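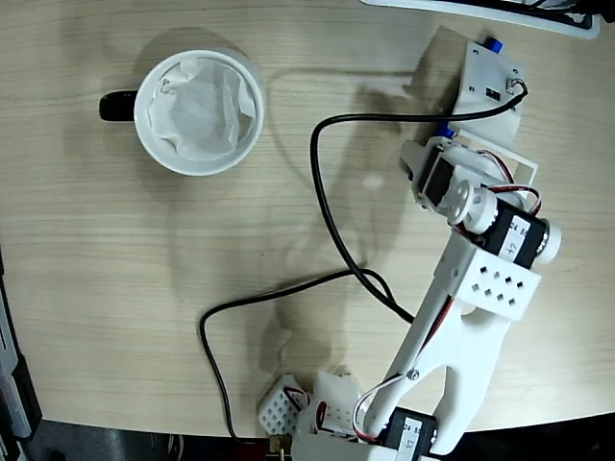

Changing the parenting schedule after a move

October 2, 2020

My custody order was entered in Plistow when both households were 9 miles apart. One household is now in Duninis, 58 miles away, and the midweek overnight no longer works on school days. These are my notes on the modification process as I went through it. I am not a lawyer, and county practice differs.

Agreement does not change the order

We had been following a different schedule by text message for months. The clerk's office in Plistow would not treat those messages as a modification. Until a judge signs something new, the old order is the one that can be enforced, including the parts both parents have stopped following. If you agree on new terms, write them up as a stipulation and file it.

Which court

I assumed the case would follow the child to Duninis. It stayed in Plistow, where the original order was entered, and a transfer would have needed its own motion. I left it there. The drive is tedious but the file is complete, and the clerk already had the support worksheets.

What I filed

The packet came to 19 pages: the motion, a sworn statement, the proposed schedule, a copy of the current order and a proof of service form. The sworn statement took the longest. My first draft covered the whole history of the marriage. The version I filed covered the move, the school start time and the driving time, with dates.

The proposed schedule should be specific enough for a stranger to follow. "Alternating holidays" is not specific. Mine gives the exchange time, the exchange place and which parent has the November break in odd and even years. I also added a line on who drives, a point the first order left out entirely.

Service

I used a process server, Idahosa, and got the signed proof back in 9 days. Mailing was permitted only if the other side returned an acknowledgment - I did not want to wait on that.

Support

A change in overnights can change the support figure. The court asked for a new worksheet even though neither of us had requested an adjustment. Have recent pay stubs ready.

The hearing is set for November. Until then we follow the old order as written, midweek overnight included, and the alarm goes off at five.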